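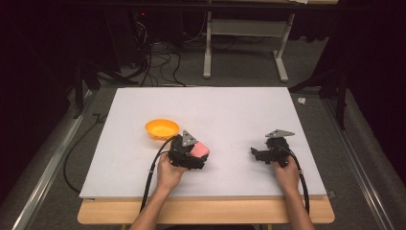
作業台、白シートの上。橙黄色のボウルは空。

2019/03/11(月) 石けん棚の整理と表面の白い粉の件

朝から棚の整理。先週までに型出ししたものと、Pukevuraの試作の残りと、出所の札が取れてしまったものが同じ段に混ざっていたので、いったん全部下ろして作業台で見直すことにした。シートは白いほうを敷く。茶色の紙だと粉が落ちたときに粉の色がわからないし、赤系の石けんの色も沈んで見える。前回は茶紙の上で見て「色むらなし」と書いたものが、白の上に置いたら端だけ薄かった。あの記録は取り消し線を引いてある。

ノートの前のページ(Romainの字)に「白い粉は全部ソーダ灰」とあるが、これは言い過ぎだと思う。今日の見直しの目的の半分はそこ。残りの半分は単に棚が汚いこと。

棚の現状

上の段。Plinulbridge向けの無香料。乾燥はよく進んでいる。角の欠けが少しあるが、出荷分ではないのでそのまま。敷いていた紙が油を吸って半透明になっていたので交換した。紙の交換日が書いていない。以後、紙の隅に鉛筆で書くこと。

中の段。問題の段。Pukevuraの試作、ピンクの色付け試験、洗面所で使ったあと戻ってきた使いかけ、が並んでいた。使いかけを乾燥棚に戻すのはやめてほしい。水を吸ったものが隣にあると、隣の面だけ柔らかくなる。使いかけは流しの横の網に置く。このことは前にも書いた気がして探したら、去年の秋のページに自分の字で書いてあった。貼り紙にする。

下の段。空箱とラベルの残り。Baillyの箱はふたの合わせが甘くなっているので、保管用には使わず送り状の控え入れに回す。Janeckの古いラベルは糊が黄変していた。捨てた。捨てる前にFadwaに一枚見せたところ、版下の色見本として残したいとのことで、一枚だけ封筒に入れてこのノートの裏表紙に挟んである。

湿度は朝の時点で29%。暖房を入れた直後なので参考程度にしかならない。昼に窓を開けたあとは計り忘れた。乾燥棚の記録としてはこの抜けがいちばんよくないのに、毎回同じところで抜ける。湿度計を棚の中段の目の高さに移した。これまでは上の段の奥にあって、踏み台を出さないと読めなかった。読めないものは読まなくなる。

ボウルについて

橙のボウルは、削り粉を受けるのと、溶き試験の水を入れるのと、両方に使われていた。今日から削り粉専用にする。水を入れるのは透明のビーカー。ボウルの内側がつるつるなので粉の受けには都合がよく、刷毛で寄せれば残らない。外側の下のほう、手前に暗い色の跡がある。洗って落ちるものかどうかはまだ試していない。食品用の棚にある似た形のものと取り違えないように、底に油性ペンで「石けん」と書くことにした。書くのは乾かしたあと。

白い粉の見分け

粉と呼んでいるものを一つの名前で片付けないために、今日は次の順で見た。

まず指で触らずに、横から光を当てて見る。面全体に薄くかかっているのか、角や縁に寄っているのか、線になっているのか。次に乾いた刷毛で一度だけ払う。払って取れるものと取れないものを分ける。取れないものは、目立たない面に湿らせた綿棒を当てて、すぐ離す。最後に、それでも残るものだけ、薄く削って断面を見る。

この順を守らないと、綿棒の水で全部消えてしまって何だったのかわからなくなる。午前の最初のもので一度やってしまった。札の取れたもので助かったが、記録としては使えない。

払って取れたのはほとんどがPukevuraの試作で、これは澱粉だと思う。型離れのために振ったと配合メモの欄外に書いてある。粒が細かく、刷毛に付いてから机に落ちる。白シートの上だと見えにくいので、黒い台紙を一枚、刷毛の下にだけ敷いた。シートを黒に替えればいいとRomainは言うが、黒だけだとピンクの色が見られない。場所で使い分けるほうがいい。

綿棒で消えたのは無香料の上の面。均一で、型の開いていた側にだけ出ている。これは前から言っているソーダ灰で問題ないと思う。見た目だけの話で、使えば最初に落ちる。型入れのあとラップをかけた列には出ていなかった。ラップの列とかけない列を隣同士に置いたのはFadwaの案で、結果が見やすかった。次もこの並べ方にする。

ラップについて追記。ぴったり付けると、しわの跡がそのまま面に残る。ふわっとかけると中で水滴になって点々の跡が付く。型の縁に細い棒を渡して浮かせるのが今のところまし。棒の太さは今あるもので足りているので、新しく買わないこと。
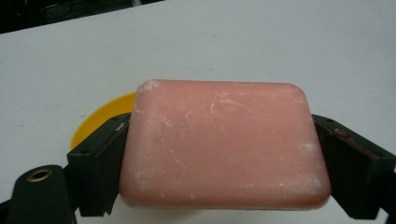 ピンクの色付け試験は、粉の出方が無香料とまるで違うので別に書く。配合は無香料と同じ、足したのは色材だけ、温度も記録上は同じ。それなのに均一な曇りにはならない。広い面の隅に白っぽくまとまった部分が一か所あり、中ほどには細い白い筋とひっかき傷のような線が集まっていて、手前の角の近くにもうっすらこすれた白がある。全体はつやのないサーモン色で、下の縁だけは光が抜けて色が濃く見える。縁が透けるということは中まで白く濁っているわけではなさそうで、少なくとも縁のあたりは表面だけの話と考えてよいと思う。型の開いた側に均一に出るというソーダ灰の出方とは合わない。

筋の部分については、候補を残しておく。一つは擦れ。箱の中で隣と当たったか、包み紙の折り目が当たったか。擦れたところは表面が細かく荒れて、同じ材料でも白く見える。無香料は地が白いので同じことが起きていても目に付かないはずで、「ピンクだけに出る」と書いてしまうと間違いになるかもしれない。もう一つは水が付いて乾いた跡。水道水の跡でも白くなる。洗面所から戻った使いかけと同じ段にあったのだから、これは十分ありうる。三つ目は色材の溶け残りだが、白い色材は入れていないし、これは薄いと思っている。ただしRomainはこの三つ目を推している。理由を聞いたら、以前別の色でやったときに白い点が出たとのこと。点と筋は別の話だと思うが、断面を見るまでは消さないでおく。

綿棒は今日は当てていない。先に写真と重さを揃えたい。

面の荒れは斜めから見たときだけわかる。真上からだと全部なくなって、ただのピンクの四角になる。前回の記録写真が全部真上からだったのは失敗で、比較に使えるものがほとんどない。今後は斜めからを必ず一枚。上の面が広く見える向きで、縁の透け具合も入るように。光は片側からにする。両側から当てると筋が消える。

擦れの試験

擦れの候補だけは今日のうちに確かめられるので、無香料の切れ端とピンクの切れ端を同じように擦って比べた。切れ端は型の端から落としたもので、棚には置いていなかったもの。紙三種で、包み紙、箱の内側の厚紙、それから敷き紙。力は手加減なので厳密ではない。

包み紙では、無香料もピンクも、艶が少し出ただけ。擦ると白くなるという予想とは逆だった。紙のほうに色が移ったのは一応書いておく。ピンクの移りは薄い。Plinulbridgeの担当が気にするのはたぶんこの移りのほうだろう。

箱の厚紙では、切り口の角が当たったところだけ白い線になった。面で当てているうちは何も起きない。線の深さは浅く、爪で触ってもわからない程度。無香料でも同じ線が入っているが、光を寝かせないと見えない。つまり無香料にも起きていて見えていなかった、という予想のほうは当たり。

敷き紙は変化なし。紙が先に負けて破れた。

線の見え方は棚のものとよく似ている。似ているというだけで、棚のものが箱で擦れたという証拠にはならない。ただ、Baillyの箱のふたの合わせが甘いこと、ピンクを一時期その箱に入れていたこと(これは私がやった)を考えると、水の跡よりこちらを先に疑うべきだと思い直した。

隅の白い部分は擦れでは説明できない。あそこは線ではなくまとまって白い。別の原因が重なっていると考えるほうが自然で、ひとまず「隅」と「筋」は記録上も別の欄にする。記録用紙の「白化 有・無」という欄は今日で廃止。有・無では何も残らない。新しい欄は、場所、形、刷毛で取れたか、綿棒で消えたか、断面。Fadwaが用紙を直してくれるとのこと。

色のこと

ピンクの色そのものについて、Fadwaと少し意見が分かれた。私はサーモンと書き、Fadwaは珊瑚と書く。どちらでもいいようだが、試験ごとに呼び方が違うとあとで探せない。今日からは色名を使わず、色材の瓶の番号と計量の記録だけで呼ぶ。お客さん向けの名前はJaneckの棚に並べる段階で考えればよく、ノートには要らない。

縁の色が濃く見えるのは厚みの問題で、薄いところほど光が抜ける。角を丸く落としてあるものほど目立つ。角を立てたままのものは縁の透けが細くて、あまりきれいに見えない。角の丸めは今は糸鋸のあとに濡れ布でなでているが、濡れ布の水が例の水跡の原因になっている可能性もある。ここは切り分けが必要で、次回は丸めを乾いた面取り器だけでやった列を作る。Romainの面取り器は刃がだいぶ鈍っている。替え刃は引き出しの二番目にあると言われたが、なかった。

面取りの幅は今まで目分量だったのを2mmに決める。これより広いと握ったときに小さく感じる、とFadwa。実際に持ち比べてみたら私もそう思った。乾いているときの話で、使い始めればどうせ丸くなるのだが、手に取った最初の感じは大事にしたいとのこと。賛成。

置き方

棚での置き方を変える。今まで広い面を下にして敷き詰めていたのを、狭い側面を下にして立て、隣と触れないように間を空ける。間の幅は指が一本入るくらい。倒れるものは倒れるので、端に木の当てを置く。当ては石けんに直接触れさせず、紙を一枚挟む。木の渋が移ったことがある。

立てると、敷き紙に触れる面が狭くなるぶん乾きがそろう。ただし背の高いものは上が先に痩せて、わずかに台形になる。Pukevuraの試作はそれで包みの寸法が合わなくなった。途中で一度上下を返すこと。返した日は側面に書けないので、段の前に貼った紙に書く。

使いかけの置き場の網は、流しの横の水がはねないほうに移した。水切りの下に小皿を置いていたが、皿に水が溜まると結局底が溶けるのでやめて、流しに直接落ちる位置に掛けた。溶けたものが流しの縁にたれるのは気づいた人が拭く。今朝たれていた分は私が拭いた。

溶けた底の面は乾くと白く粉を吹いたようになることがあり、見た目は隅の白とよく似ている。これは今日の午後に網の掃除をしていて気づいたこと。使いかけのほうを光に寝かせて見ると、白いところの縁がぼやけている。棚のピンクの隅がどうだったか、縁のぼやけ具合まではちゃんと見ていなかった。次に出したときに見る。もし同じなら、隅は水、筋は擦れ、という分け方になる。

削り粉

断面を見るために札なしのものを削った分が出た。刃は台所用の皮むきでは厚みがそろわず、かんな状のスライサーに替えた。薄く削れると粉というより巻いた薄片になる。ボウルに受けるとかさばるが、乾けばすぐ崩れる。赤系と白系を混ぜないこと。混ざったものは床掃除用にしか使えない。

断面は、札なしの無香料(たぶん)で、表の白い層はごく薄く、その下はすぐ地の色になっていた。層と言えるほどの厚みもない。上から見た印象では相当厚くかぶっているように見えるのに、削れば一回でなくなる。見た目の白さと厚みは関係がないらしい。前にお客さんから、粉を吹いているのは古いからかと聞かれて曖昧に答えたことがあるが、これからは削ったものを見せればいい。見本用に半分だけ削ったものを一つ取っておいた。透明の袋に入れて、下の段の左。

ピンクの断面は次回。今日は光がもう弱い。蛍光灯の下では赤が沈むので断面の判定はしない。

Romainのコメント(昼に口頭で聞いたものを私が書いている)

・色材は油に先に溶くべきで、今回のように水側に入れると溶け残りが出る。
・擦れの試験は切れ端が新しすぎる。乾燥の進んだもので同じことをやらないと比べられない。
・網を動かすなら先に言ってほしかった。

二番目はその通りで、反論なし。乾燥の進んだ無香料の端を出してもらう約束をした。一番目は、油に先に溶いた列を次の仕込みに入れる。三番目は謝った。

次の仕込みの計画

2列で仕込む。色材を油に先に溶いたものと、今まで通り水側に入れたもの。型は同じもの、ラップは両方とも浮かせ掛け。面取りは両列とも乾いた面取り器だけ。丸めの水の影響まで一度に見ようとすると列が増えて棚に入らないので、そちらはその次に回す。

温度は混ぜ始めと型入れの直前に計り、その場で書く。あとで思い出して書かない。前回の記録の温度が全部きりのいい数字なのは、どう見ても思い出して書いたものだ。

型出しのあと、箱には入れない。立てて棚の中段、湿度計の横。Baillyの箱は使わない(もう送り状が入っている)。

見るのは型出しの当日と、3週後。途中で触りたくなっても触らない。上下を返すときに持つのは側面だけ。手袋の粉も白く残るので、粉なしの手袋を使う。粉付きの箱はFadwaが掃除用具のほうに移した。

やり残し

ピンクの重さ。秤の電池が切れていて量れなかった。単三を買う。
ピンクの隅に綿棒。重さのあと。
ボウルの底に「石けん」と書く。外側の跡も、そのとき濡らした布で軽く拭いてみる。
使いかけの件の貼り紙。
スライサーの刃の間に残った赤い薄片。歯ブラシで取れる。
面取り器の替え刃、型番を控えてから注文。
Plinulbridgeに、包み紙への色移りについて一度連絡。切れ端を包んで一晩置いた紙があれば話が早いので、今夜から包んでおく。無香料とピンクを一つずつ、重しなし。

片付けのあとの追記。白シートは畳まずに巻いた。畳むと折り目に粉が溜まって次に使うとき線が出る。巻いて棚の上に置こうとしたら長さが足りず落ちるので、戸の裏に立てた。戸を開けるとき気をつけること。

夕方の湿度、計った。数字を書く前に湿度計を元の場所に戻そうとしてしまい、電池ぶたが外れて表示が消えた。明日の朝の分から。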